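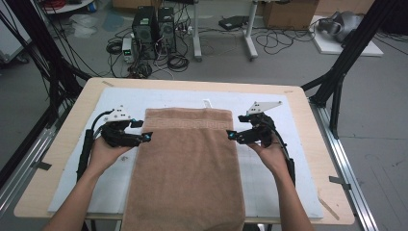 # Flemudow paired hand grippers: acceptance checklist

Site: Widport workshop, October
Checked by: Vittoria Colombo
Supplier: Hivard (kit on trial, 2 grippers, cables, marker plates, case)

Marks: OK, NOT OK, or OPEN. Open means I was told something and haven't been shown it.

## A. Bench and floor

- **Work surface flat and secure: OK.** White board on the wooden table. Tape on the tabletop wants replacing when it starts to lift.
- **Walkway clear of leads: NOT OK.** Cables are spread over the floor around the computer towers. Hivard's brochure says "ready to work in minutes", and I'd like to know whose minutes. Tidy and tie down before the next session.
- **Power supply off the floor: NOT OK.** Same fix as above. Needs a shelf.
- **Cable slack at full reach: OPEN.** There's a lead on each gripper. Fine for towels on a table. Try it with the operator stepping back before anyone signs.

## B. Grippers in the hand

- **Handle fits operator: OK** for a medium hand. Smaller hands not tried. The supplier says one size suits everybody, which I have heard before about harnesses.
- **Marker plates tight: OPEN.** Check by hand at the start of each shift. The manual gives no torque figure and I've asked for one.
- **Corners of marker plates blunted: NOT OK.** They're angled and they sit up high, near the other wrist when you cross your hands. Ask for rounded ones.
- **Wrist strain after long use: OPEN.** The claim is a full morning without tiring. Vittoria to log 2 sessions with start and stop times before we repeat that claim to staff.

## C. Jaws and pads

- **Pads seated square: OK.**
- **Pad wear: OPEN.** Foam edges look slightly worn on the left one. Hivard quotes 2,000 closes per set. No test sheet came with that number, so I'm treating 700 as the change point until we get one.
- **Brass bushings, play in the joints: OPEN.** Nothing to report by eye. Wiggle test at each pad change.
- **Pinch points guarded: NOT OK.** The link arms are open where they meet the big joint. A loose sleeve could get in there. Sleeves rolled or bare forearms only, and put that on the wall card.
- **Spare pads supplied: OK.** 6 in the case. 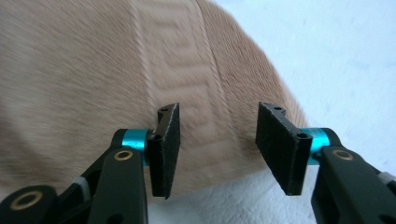

**Can the pads be washed if they pick up lint?**
Wipe them with a dry cloth only. The supplier's sheet warns against soaking the foam, and a wet pad should come out of service until it has dried right through.

## D. Towel task

- **Goods laid out flat before start: OK.** Brown towel, woven key-pattern band. Plush pile is a fair choice. I'd still want thin tea towels tried, as that's half of what Santoro sends us.
- **Pile left unmarked after pinching: OPEN.** Look at it under good light, both faces.
- **Tags and raised bands don't catch: OPEN.** Run the jaws over the band with light pressure, ten passes, and write down any snag.
- **Recorded work can be replayed on the robot arms: OPEN.** This is the whole reason for buying the kit and so far we've had a video of it from the supplier's own shop. I want it done here, with our towels and our table.

## E. Paperwork

- Manual in plain English: OK, though the fault page is thin.
- Warranty covers pads: NOT OK. Listed as "consumable".
- Price for a second set in writing: OPEN.

**Result:** do not accept yet. Floor leads, plate corners and the pinch guard to be fixed first. Trial may carry on with one operator at a time and a second person in the room.

V. Colombo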